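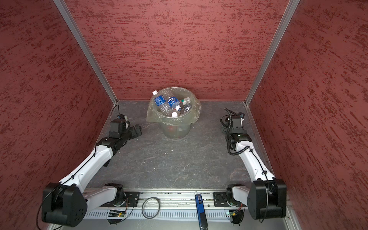

Hosstead Workplace Waste Project
Second progress report to the Skavard Fund
Last updated: January

Where we are

We told you in our proposal that by this point every tenant at the Orlandini Building would be sorting bottles, paper and food waste into separate bins on every floor. Two floors do. A third says it does, and we are being polite about it until we can get the weights.

The good news is that the money is going where we said it would. The less good news is that some of it is going there slowly, as the bin supplier has discovered the back order. Of the 118 bins in the budget, 100 have been delivered. The rest are promised for "early in the quarter," without saying which one.

For the six months covered here we pulled 1,286 pounds of clean plastic out of the regular trash. Our target was higher. We set it in a hopeful mood, using numbers from a building with a cafeteria, and the Orlandini has a vending machine and a microwave with a sign on it.

What the desk bins taught us

The proposal spent two pages on the big hallway stations and one sentence on the small wastebaskets under people's desks. We had this backward. Most of the bottles in the building never get as far as the hallway. They go into whatever is closest, and what is closest is a mesh basket with a clear liner hanging over the side.

We tried taking the desk bins away on the fourth floor. You may have received an email about this. We certainly did. The bins went back after seven working days, and relations with the accounting firm are now merely cool.

What has worked better is changing the evening pickup. The cleaning crew used to empty every desk bin into one big bag. They now carry two, and anything that is plainly a bottle goes into the second. This adds time to the shift, and we are paying for it out of the line we had set aside for posters. I don't expect many tenants will mourn the posters.

Clear liners have helped too. With the old black ones the crew had to reach in and hope. The clear ones cost a little more per roll and we think they're worth it. They also crinkle. We have had one complaint about the crinkling, from a man who eats chips at his desk.

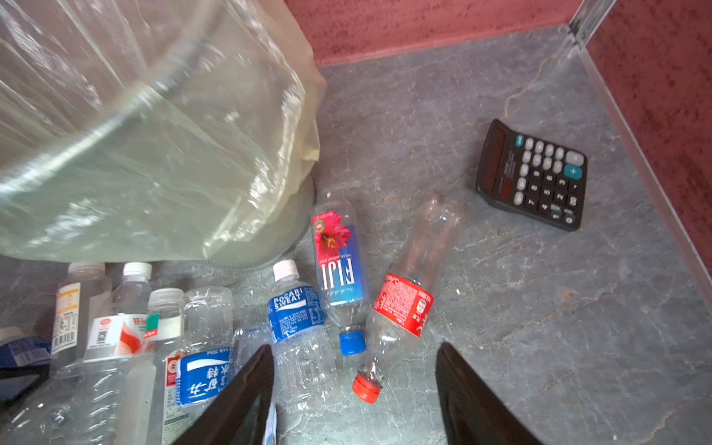
Things that are not trash

We did not budget for lost property, and it has become a small department. When you start looking into people's wastebaskets, you find what they knocked off their desks. In the fall the crew returned a set of car keys, a retainer and a good stapler. The retainer took some time to place.

Old office equipment is a bigger matter. Tenants have started treating our stations as a place to leave anything with a plug or a battery, and the hauler's contract covers none of it. We now have a shelf in the loading dock for electronics, and Nistcombe takes it away when the shelf is full. They charge by the trip, so we would like the shelf to be very full. Please tell us whether this cost can come under "other disposal" or whether you need a budget change form. We have looked for the form on your website and found last year's.

Bottles with something still in them

This remains our main headache. A load can be turned away if there is too much liquid in it, and we lost one whole load in the fall that way. It was nearly all iced tea. Stavros Politis, our site coordinator, asked the building for a sink on the dock so the crew could drain bottles before bagging. The building has offered a bucket. We accepted the bucket and are still asking for the sink.

We also tested a sign that read "Empty it first." People took it as an instruction to empty their bottles into the paper bin. The new sign is longer and has a drawing.

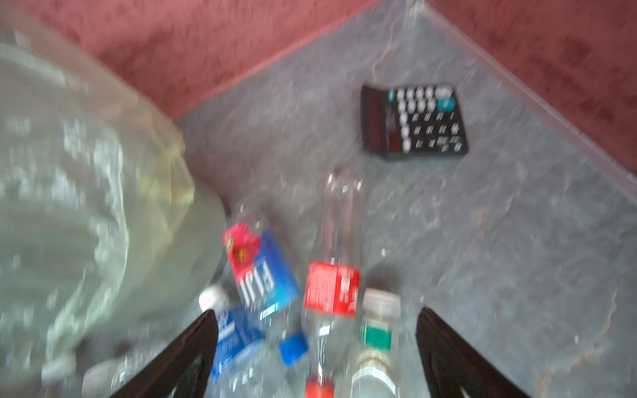

NEXT SIX MONTHS

Paper is next, starting with the lobby and the second floor. We'll leave food waste until the weather is cooler than the loading dock currently gets, and we ask that you move that milestone to the end of the grant. We know it was meant to come first.

Scales. The dock scale sticks, and the crew has been giving it a kick before each weighing. The figure earlier in this report was checked against the hauler's tickets, so we stand by it, but we'd like to buy a new scale with what is left in the printing line.

Training for the night crew will run on a Tuesday at 9 p.m., when they are in the building anyway. Our first session was held at ten in the morning and was attended by Stavros and a box of doughnuts.

Spending is under budget overall, mostly on account of the missing bins. The full sheet is attached, with receipts. Two of the receipts are damp, but can be read.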